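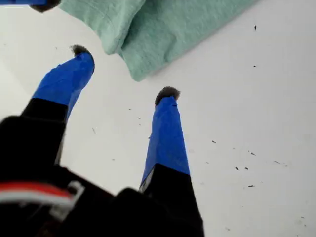
Robots and Everyday Work
Handout 5: Cloth, crumbs and other chores
Course notes by Ľubomír Hubáček, with corrections by Yaryna Savchuk

Please read this handout before the September practical. Last time we finished with rigid objects: boxes, cups, bottles. Today we go on to the things which change their shape when you touch them, and to the question from the course title, can the machines do our chores yet.

1. What we mean by "can do"

In the first lecture many of you answered this question with a video you have seen. A video is one success. It does not say how many attempts were made before it, who prepared the table, or who put the towel back for the next attempt. In this course we say that a machine can do a chore when four conditions hold:

(a) it starts from the state in which a normal person would leave the things;
(b) it finishes without a person touching anything;
(c) it knows when it is finished, or when it has failed;
(d) it can do it again after the chore, on the same day, in the same room.

Condition (c) is the one students forget in their reports. A machine which folds a towel badly and stops is more useful than one which folds it badly and starts to fold the next one on top.

2. Why cloth is difficult

A cup has a position and an orientation, six numbers together. When you know these six numbers and you have a model of the cup, you know where every point of it is. A towel has no such short list. If it is thrown on the table, most of its surface is hidden under other parts of itself, and the corners, which we want for folding, can be anywhere in the pile.

There are three separate problems here and please keep them separate in your homework.

Perception. Find an edge or a corner. A fold in the cloth looks very much like an edge of the cloth. Under even light this is worse, as the shadows are weak and the fold is hardly different from the flat part. Towels in one plain color are harder than printed ones, though this surprises people who expect the opposite.

Grasping. Take one layer and not two. With a mug, an error of a few millimeters is usually forgiven. With a thin cloth the same error means that you take nothing, or you take two layers and the towel will never open.

Prediction. When the gripper pulls, what will the rest do? Friction with the table, friction between the layers, the weight of the hanging part. We can simulate this, but the simulated cloth and the real one part ways quickly. See the notes from Handout 3 on friction, which I will not repeat.

3. Fingers

Students often ask about the hand with five fingers. For most chores in this course two fingers are enough, and the more interesting question is what is on the ends of them. You should be able to compare the following:

Bare metal or hard plastic. Precise and easy to clean. Slides on fabric. If it meets the table with force, something bends.

Rubber pads. Good friction. They collect dust, and then the friction is less good. Change or wipe them regularly and write it in the log.

Soft or fuzzy tips. They give way a little at contact, so the finger can come down to the table with less danger. The exact contact point is less certain.

Thin blades. Can go under an edge which lies flat on the table. Useless for nearly everything else.

Tape around a finger is a normal thing in a laboratory and you should not be ashamed of it. It changes the friction and it can change the color which the vision system sees. When you replace the tape, note it, also when the new roll is the "same" tape. One group lost two afternoons on this last year.

Wires must have enough slack for the full rotation of the wrist. Check by hand, slowly, with the power off.

4. Wiping is not one chore

"Wipe the table" sounds easier than "fold the towel". In some ways it is, for the cloth does not need to have any particular shape. But consider what is in it:

Pick up the cloth in such a way that enough of it hangs or lies under the fingers. Press with a force which is neither zero nor too large. Move over the whole surface. Bring the crumbs somewhere, and not only from the middle to the side. Look again.

The last step needs a camera view of small dark specks on a light table, and these must be told from stains and scratches, which will not move however long you wipe. A person tells it by touch after one pass. A machine without touch sensing can only compare the view before and the view after. If the speck is in the same place, try once more with more pressure, and after this leave it. Please put such a limit into your program. A robot has much patience and will wipe a scratch until evening.

5. Two cases for discussion

Case A, home. The Randano apartment is our teaching case: one arm on a kitchen counter, tasks are wiping, folding of small towels, and putting cutlery in a drawer. In the first trial series the arm made 15 attempts at each task. Folding was completed 8 times, wiping 5 times by our four conditions. Most wiping failures were failures of (c): the surface was acceptable, but the program did not stop. Decide for yourselves if this is a failure of the chore or of the definition. I have changed my opinion on it twice.

Case B, shop floor. Hundeck is a small workshop which rents out and repairs catering equipment. They wanted a machine for sorting used cloths into two bins. It works there every day. The reasons are dull: the cloths come in one size, they come on a belt, the bin is wide, and a cloth which falls in any position is a correct result. For each bin a worker still needs over 15 minutes in a shift to clear what got stuck.

Compare the two. The machine in Case B is not cleverer. The work was arranged around it. In a kitchen we do not want to arrange our life in this way, or we want to do it only a little (a fixed hook for the towel is acceptable to most people, a fixed place for every spoon is not).

6. So, not yet?

My answer for the exam period: single steps yes, chores sometimes, a household no. Yaryna Savchuk is more optimistic and she will present her arguments in the second half of the lecture. You may take either side in the essay. You will be graded on how you use the four conditions.

7. Before the practical

Read Sections 2 and 4 again.
Choose one chore from your own home and write down every step, including the ones you do without thinking. One page.
Mark each step P, G or F (perception, grasping, force). Some steps will have two letters.
Bring a small towel or dishcloth, used and washed. New ones are too stiff.
Long hair tied back, no loose sleeves near the arm.

Groups are the same as for Handout 4. If your partner has left the course, write to me and I will put you with another group.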